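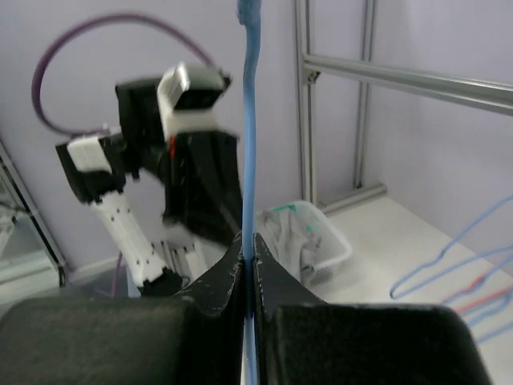
*Blue hanger, up close.*

# vasby-wardrobe-list

Plain CSV of clothes care notes, typed up from the washing labels in one household. 215 rows. Started in February, last tidied Tuesday, April 23, 2019.

## Files

- `items.csv` - one row per garment
- `care.csv` - wash temp, iron, tumble dry y/n
- `shops.csv` - where bought, if known. Mostly Fastska and Baumgart

## Known problems

- 39 rows have no wash temp (label cut out or faded)
- Siletti knitwear is in twice under 2 spellings, will merge
- `colour` is free text. "navy" and "dark blue" both used, sorry 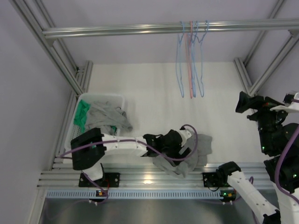 Storage column is the newest bit and still patchy. Values are `fold`, `hang`, `drawer`. For `hang` I only mean a slim hanger on a rail, same sort as the light blue one standing a bit apart from the others. Padded and clip ones go in `notes`. Anything knitted should be `fold` whatever the label says, jumpers go long at the sholders otherwise.

## Using it

Open in any spreadsheet. Dates are day first. Empty cell = don't know, not "no". Don't sort `care.csv` on its own, it has to line up with `items.csv` untill I add proper ids.
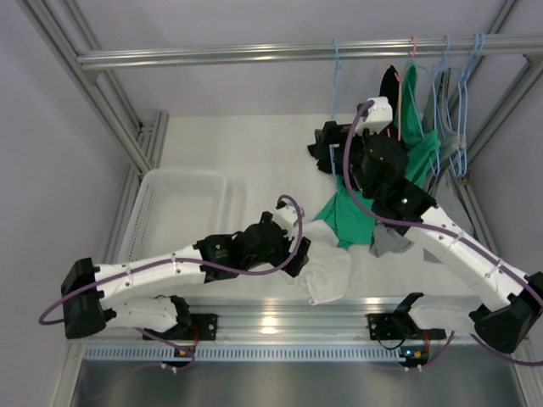 *Hangers grouped on the right half of the rail.*

## To do

- ids!!
- shoes? probably seperate file
- licence: do what you like with it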